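Freeing a Sticking Drawer in a Small Cabinet

Last revised January 29, 2008

Small drawers stick for one of two reasons: the runner surfaces are rough, or the drawer box has moved out of square. Find out which before sanding anything. Material taken off the wrong face cannot be put back, and a drawer that rattles is harder to cure than one that binds.

Empty the cabinet and set it on a flat, clean surface. Pull each drawer by its knob, slowly, and note the point at which it starts to drag. Drag along the full travel indicates rough runners. Drag over the last part only usually indicates a box that is wider at the back than at the front.
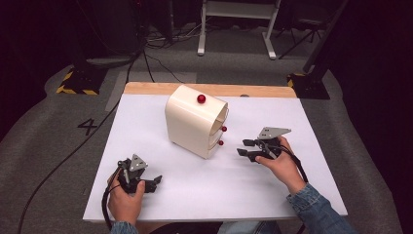
Samer Hamdan writes that the knobs should be checked first, as a screw left standing proud inside the drawer front will catch on the rail and feel exactly like a tight runner. Agreed, and the check has been added below as step 1.

1. Look at the inside of each drawer front. Tighten any knob screw that stands proud. If it still projects, fit a shorter one.

2. Take the drawers out and pencil a number on the back of each. Drawers of the same size are seldom interchangeable in older pieces – the Bedell and Sterham patterns in particular were fitted one at a time.

3. Measure both diagonals of the drawer box. A difference of more than 5 mm means the joints have moved and must be reglued. Do that before going further.

4. Rub soft pencil along the runners, refit the drawer and work it in and out several times. Polished or smeared patches show where it binds.

5. Sand those patches only, using 300 grit on a flat block. Work with the grain, and try the drawer again after every few strokes.

6. Brush out all dust, including the back corners of the carcass.

7. Apply plain candle wax to the runners and buff with a dry cloth. Do not use oil – it swells the fibres and holds grit.

Runners in painted cabinets need one further step. Paint on a sliding face never wears evenly, so scrape it back to bare wood before waxing. Leave the visible front edges alone.

Put a plain, pale sheet under the work when sanding. Dark dust shows up on it at once and can be cleared before it gets into the wax. 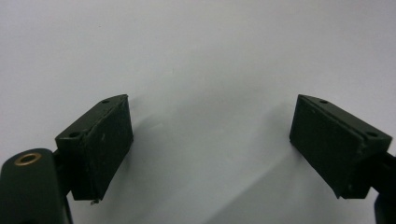 Fig. 2. Pale work surface.

Drawers that run well in January may bind again by July as the wood takes up moisture. Wait for a dry spell and repeat step 4 before removing any more material.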